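Clearing the kitchen counter
Nov 28, 2018

The counter is where everything in this house gets put down. You come in the door, you have a drink in one hand and a bag in the other, and the counter is the first flat thing you reach. By the end of a normal week there is mail on it, receipts, a drink can, the wrapper from whatever I ate standing up, and a water bottle with two inches left in the bottom.

We had it put in two years ago in August. It is dark and polished with a faint speckle, and I picked it from a sample the size of a playing card at Drindden. On a sample that size you can't tell how much a surface is going to reflect. With the light on, every object shows up twice. The old one was a beige pattern that hid crumbs so well I once found toast from a previous visit by my mother. I don't miss it, but I did wipe it a lot less.

Fulgencio Goicoechea, who lives downstairs and used to install these for a living, told me to stop using the spray I was using. He said warm water, one drop of dish soap and a dry cloth after. The dry cloth is the part I used to skip. If I let the counter dry by itself I get streaks, and then I go over it again, so skipping it saves no time at all.

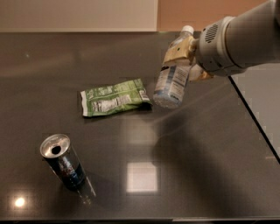

My rule now is that trash goes first and cleaning comes second. I used to pick up one thing, wipe under it, and put it back down. That is how a counter takes 40 minutes. Now I take a paper bag for trash and a bin for recycling and I don't touch the cloth until there is nothing left to lift.

Wrappers go in the trash. I looked into whether the shiny kind can be recycled here and they can't. Cans get emptied in the sink and rinsed, because an open can always has a little more in it than you think, and a ring of soda on a dark counter is sticky for days. Water bottles get emptied too. I leave the caps on, which is what our hauler asks for now - they used to want them off, and I still catch myself unscrewing them.

I took the recycling down to the Nerow depot last week and got 143 bottles and cans through the machine before it jammed. I had been saving them since summer in the hall closet, and my wife would like it written down that she can now reach the vacuum.

What I haven't solved is the mail. There is a wire rack from Mac Mathúna on the wall that was supposed to take care of it. It is full, and has been full since the week I hung it. I may try a second one by the door, or I may just start opening the envelopes.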